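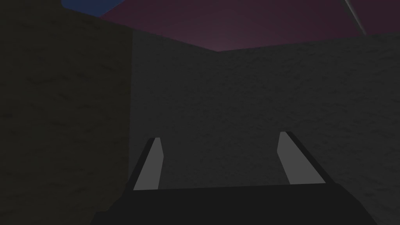 ## 4. The Open Day Demonstration

### 4.1 Setting and visitors

The demonstration took place at the Derkov building in Kornetitz during the October open day. We were given the ground-floor seminar room next to the main entrance, where most visitors passed us twice, once on the way in and once on the way to the cafeteria. Doors opened at 10 a.m. and the last session ended shortly before 5 p.m. The organizers had printed 1000 tickets for the building as a whole. Entry to our room was free and did not need a separate ticket.

Visitors came in groups, and we ran 21 sessions over the day. A session began with a short talk by one of the authors or by Bautista Daza, who had written most of the scene files and could answer questions about them. Visitors then took turns at the two operator stations. We did not choose who went first. In most groups the children did, and the adults watched for a while before asking for a turn. People who wanted to stay for another session were allowed to, and their later attempts were logged under the same visitor code.

No physical robot was present. Everything shown in the room ran in Arka, the simulator described in Section 3, on a workstation under the table. We had first planned to show the hardware arms from the Yoshida laboratory as well, but moving them would have meant a new calibration on site and a fenced area that the room was too small to hold. This choice affects how the results should be read, and we return to it in Section 4.4.

### 4.2 Stations and task

Each station had a monitor, a pair of handheld controllers, and a foot switch. The foot switch worked as a clutch: the simulated arms followed the controllers only while it was pressed. We added it after a rehearsal in which people put the controllers down on the table and the arms followed them. Station A showed the robot from the body camera. Station B let the visitor switch between the body camera and a wrist camera with a button on the left controller.

The task was the same at both stations. The visitor was asked to bring the two grippers up to a large object standing on the floor in front of the robot, one gripper on either side, and to hold that position until a tone sounded. The visitor did not have to lift anything. In rehearsals, lifting took too long to learn for a session of this length, and failed lifts left the object lying out of reach, so that the scene had to be reset between people. Approach and hold was simple enough to explain in one sentence and still needed both hands.

An attempt started when the foot switch was first pressed and ended with the tone, with a reset by staff, or when the visitor gave up. We logged controller poses, joint positions, the state of the clutch, and the active camera view. Staff also kept written notes on what people said and on when they asked for help. No audio or video of the visitors was recorded.

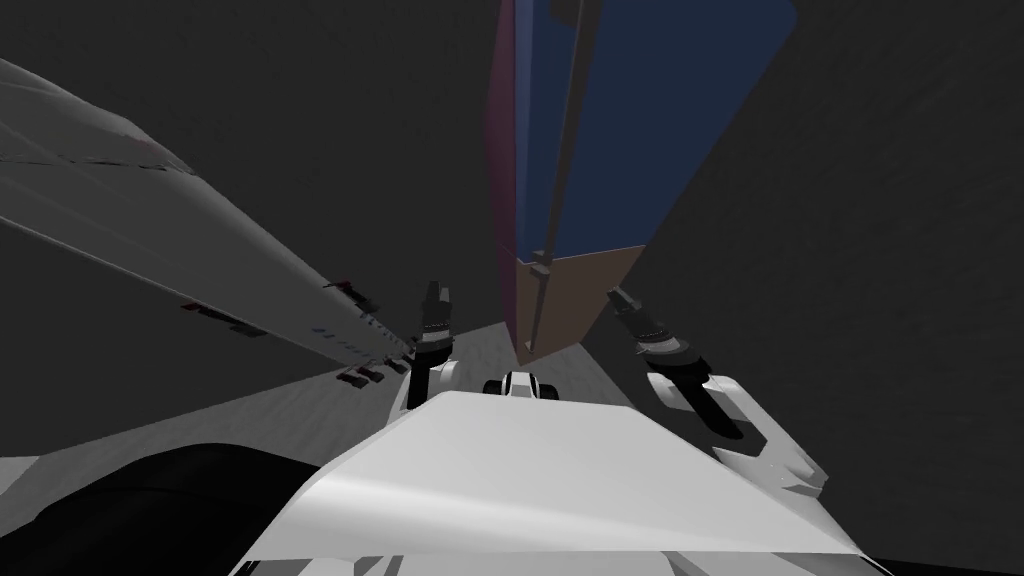

Depth was the main difficulty we expected with the body camera, and the start of the task was laid out with this in mind. The camera looks down along the robot's own body, so tall objects are seen at a steep angle and their sides draw together toward the floor. In Figure 4 the tall blue and tan box stands between the two grippers and beyond them, and the floor shows only in small areas next to it. An operator who judges the distance from the upper part of the box will tend to misjudge where its base is. The long gray panel on the left adds a second problem, in that the left gripper is close to the panel's lower end and has less free space on its outer side than the right gripper has. Staff did not point out either of these things before the first attempt. If a visitor asked, we answered.

**Figure 4.** Body camera view in Arka, with the two grippers on either side of the white torso and the box ahead of them.

### 4.3 Observations

We logged 863 attempts. This includes repeated attempts by the same visitor and attempts that staff ended with a reset. It does not include the runs made by staff during the talks, or the test runs made in the morning before the doors opened.

The most common early error was moving both hands at the same speed. Visitors pushed the controllers forward together, and the left arm ran into the panel while the right arm was still in open space. Many then pulled both hands back, although only one arm was in contact. After a few attempts, most people who stayed at the station began to move one arm, stop, and then move the other. We had not suggested this. Several people described it to the next person in line, and toward the end of a session it was common to see a visitor start that way on the first try. For this reason we do not treat attempts within a session as independent.

The second common error was stopping too early. Visitors brought the grippers to what looked like the sides of the box and waited for the tone, while the fingers were still short of it. On the body camera the fingers and the box overlap on the monitor well before they are near each other. Staff notes from nearly every session contain some form of the question "am I there yet?" A simple contact light on the edge of the monitor would have answered it, and we have since added one.

The wrist camera at Station B was used less than we expected. Visitors tried the button early, often in the first attempt, and then went back to the body camera and stayed there. When asked, they gave different reasons. Some said that they lost track of which arm they were looking from. Others said that the view was mostly wall or gripper and did not tell them where the object was. A small number of visitors used the wrist view only for the last part of the approach – the way trained operators use it – and these were mainly people who told us they had experience with remote inspection equipment or with drones.

The clutch worked well after the first hour. Before that, several visitors kept the foot switch pressed without knowing it, and others forgot it entirely and thought that the system had stopped. We put a strip of tape on the floor next to the switch and changed one line of the talk, and the notes mention the problem only rarely after that.

### 4.4 Limits of the demonstration

The open day was a public event, and the data should be treated as such. Sessions differed in length. Noise from the hallway was high around midday, and in some sessions the talk was cut short to let waiting groups in. Station A was closer to the door and received more first-time visitors, so the two stations should not be compared directly.

Contact with a simulated object also has no cost for the person holding the controllers. Visitors pushed the arms into the panel and the box in ways that they would likely avoid with real hardware, and there was no force feedback to discourage it. The error patterns in Section 4.3 may therefore be stronger here than they would be in front of the Yoshida arms. We plan to repeat the approach task on those arms with a smaller, invited group, using the same object layout and the same log format. The changes to the operator display that came out of the open day are listed in Section 5.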